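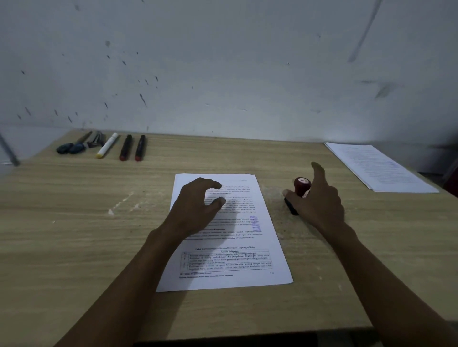 Page stamping continues on paper files at Tendstead

November
By Saeed Bagheri

Staff at the Tendstead records office have stamped 1,309 of the 2,303 printed reports due for transfer to the Bralluleck store. The remainder will be done by hand at the same desks.

Each sheet is held flat with one hand and marked with the other, using a rubber stamp with a dark red wooden handle and purple ink. On the older environmental reports the mark is set vertically on the right side of the text, over the printed lines. The office accepts this as long as the words underneath can still be read. Tables are to be kept clear of ink.

Stacks are limited to 49 sheets. Thicker stacks shift under the stamp and the mark comes out uneven at one end. Staples are taken out beforehand and the sheets go back into their original order once the ink has dried.

A numbering machine from Bognár was tested earlier in the year and returned after 19 sheets jammed. The next batch leaves for Bralluleck on Friday.

Recent items
Larkus reading room: new opening hours
Shelving work at Bralluleck enters second stage
Ink pads and paper: storage notes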